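# Samska open house: the Tulix simulator and the arm that runs in it

I went to the spring open house at Samska mostly to try Tulix, their software for practicing robot arm tasks in a simulated home before you run them on the real thing.
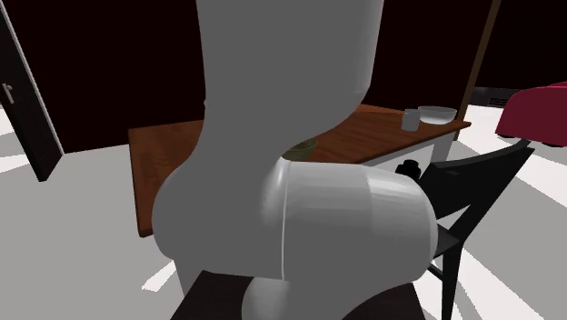 A reader had written in before I went, asking whether a simulator is worth paying for at all when a used arm can be had for less than people think. Her own shop skipped it and learned on the hardware. Fair question, and I kept it in mind all afternoon.

The demo ran in a single room with four workstations. You pick a room, pick an arm, and give it a job with the things on the table. I chose the dining room and asked for the green bowl to be moved. Setup took me 12 clicks, which is too many. The menus for the arm and the menus for the room look almost the same, and I opened the wrong one twice.

Once it was going, it was easy to use. The arm moves at real speed or slower, and you can stop it at any point, back it up and change the path. My first try ran the elbow into a chair. The program stopped, marked the contact in the log and let me start again from just before it. On a real arm that would have meant a reset and maybe a repair.

Glass is handled well. Clear cups and bowls give many vision systems trouble, and Tulix lets you turn that trouble on or off. With it on, the arm missed the cup on most of my tries. The staff said this matches what they see in their own lab. I have no way to check that, but I liked that they showed it failing.

The view is the weak spot. The default camera sits low and close behind the arm, and the arm blocks a good part of the table. You can move the camera, but it goes back to the default each time you load a room. I asked about this and was told a fix is planned for September.

Prices, as listed on the sheet at the door:

- Single seat, one year: $561
- School license, up to ten seats: $1,867
- Extra room pack: $600

The Ibarra room pack is the one I used. There is also a workshop set called Ferka, but it wasn't loaded on any of the machines – the sheet says it comes with 1,000 objects, and I would have liked to see a few of them.

As for the reader's question, it depends on the shop. If you already own an arm and have time to break things, the single seat is hard to justify. For a school with one arm and a full class waiting to use it, I would buy the license and skip the extra rooms for the first year. The trial version runs for a month and needs a decent graphics card.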